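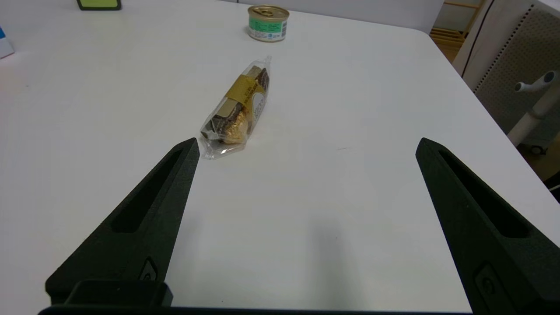

What is a tag team match in wrestling?
It's a match where wrestlers work in pairs, and usually only one from each pair is allowed to fight at a time.

The other partner waits outside the ropes, holding a short piece of cord tied near the corner, and has to keep hold of it until their friend comes over and slaps their hand. That slap is the tag!

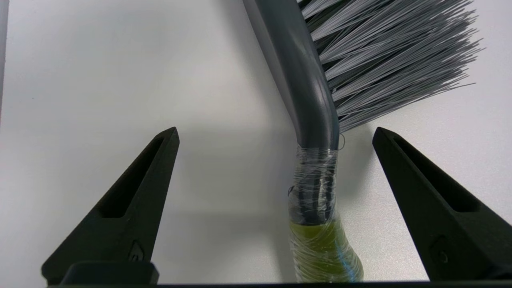
A gray brush with long bristles.

Now, once the tag is made, the tired wrestler has to climb out, and the referee counts while they do it (in the Sundport league they get until 10, and my goodness, some of them use every bit of it).

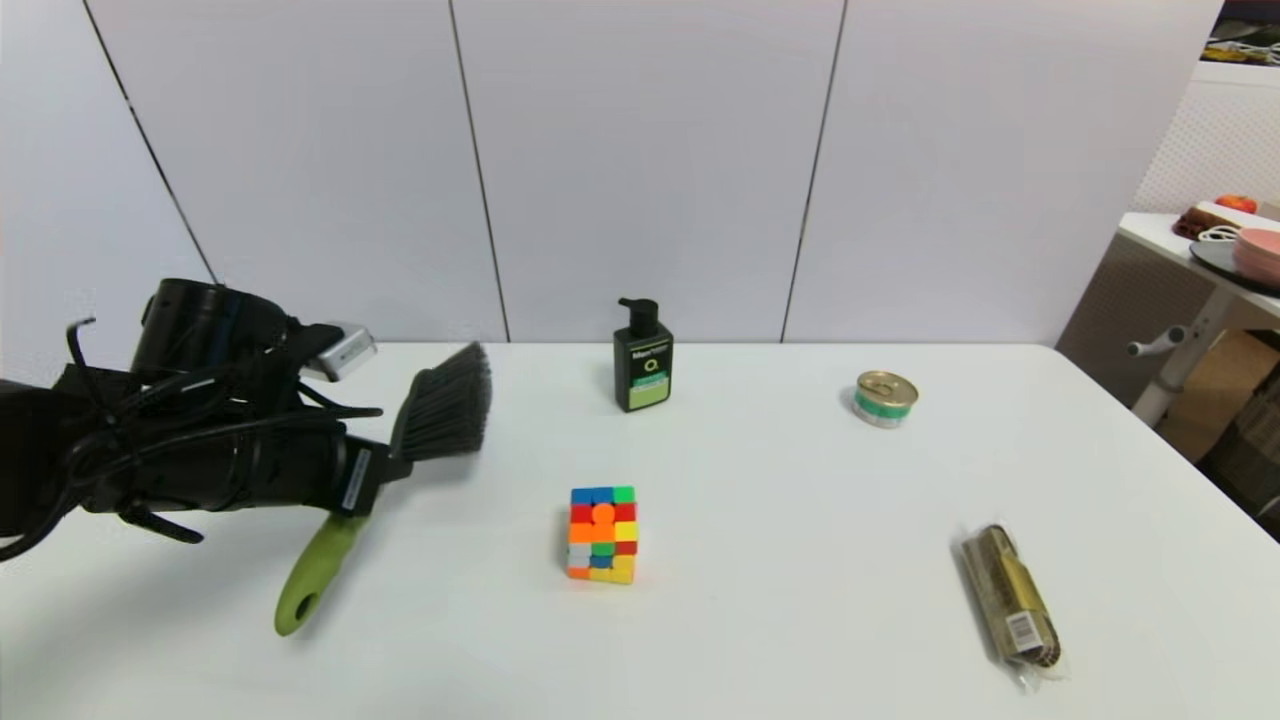 If the referee didn't see the tag, it doesn't count, even if the whole crowd did. You'll hear a lot of booing then, and you may join in if you like.

Sometimes there are 4 teams in one match, and that gets wonderfully muddled. Telma Jara and Rahel Schwaiger once won one of those in Trikov after 38 minutes, 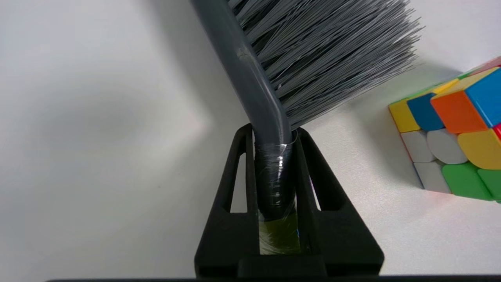

and Telma spent most of it on the outside with her arm stretched over the ropes, shouting for Rahel to come and tag her.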